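Teaching a Robot to Tidy the Cable Drawer

The part of robot learning I love most is the part that almost never makes it into the highlight reels. Before a machine can sort anything by itself, a person has to show it how, over and over, with every attempt saved as an example. At the Jutatell workshop in Pirkthorpe, the lesson this season is wire. Bundles of it, coils of it, the kind of stuff that lives in a tangle in most kitchen drawers.

The project is called Drivov, and its goal sounds easy: pick up a loose bundle and put it in the right bin. Try explaining it to someone with no fingertips, though! A bundle of wire sags when you lift it. It springs open if you pinch it in the wrong spot. One end can snag on its neighbor and drag the whole lot along. Blocks and cups keep their shape, so a robot can get by with a fairly fixed idea of them. Wire has a new shape every time you set it down, and that makes it a wonderful teacher.

An operator guides the arms through each pickup while cameras and joint sensors record what the machine saw and how it moved. One full run, from first reach to last release, counts as a single example. The team began in September and has almost 900 saved so far, with 200 of those set aside for testing and never shown to the model in training.

Red, green and cream-colored wire in bins, with the arms close by:
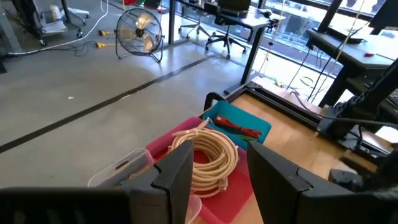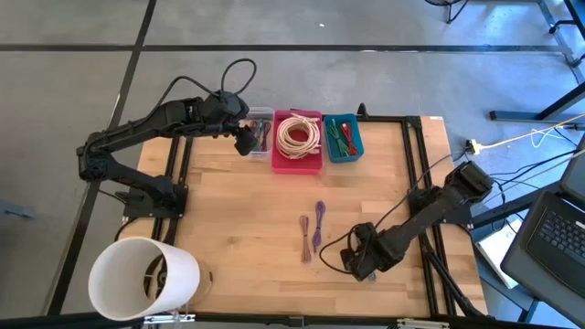

What makes a good example

I figured the best recordings would be the smoothest ones. The operators told me they like a few fumbles in the mix, as long as the fumble gets fixed. A model that has only watched perfect grabs has no idea what to do when a coil slides out from between the fingers. Show it plenty of second tries and it starts to make second tries of its own, and I have to say, watching that happen is a thrill.

Variety counts too. Between runs the operators shift the bundles, turn them, swap colors and move the bins a little. If everything sat in the same place each time, the model could simply memorize a path through the air and never look at the wire at all.

Then there's the sorting of the sorting. Two people review each run separately before it goes into the training set - slow work, but they seem to enjoy arguing over the close calls. A run where the operator paused to think might stay in. A run where a camera dropped out goes in the trash.

Next up is the Pilkington set, a batch of 4 thicker cables that don't like to bend. The operators are already practicing their grips.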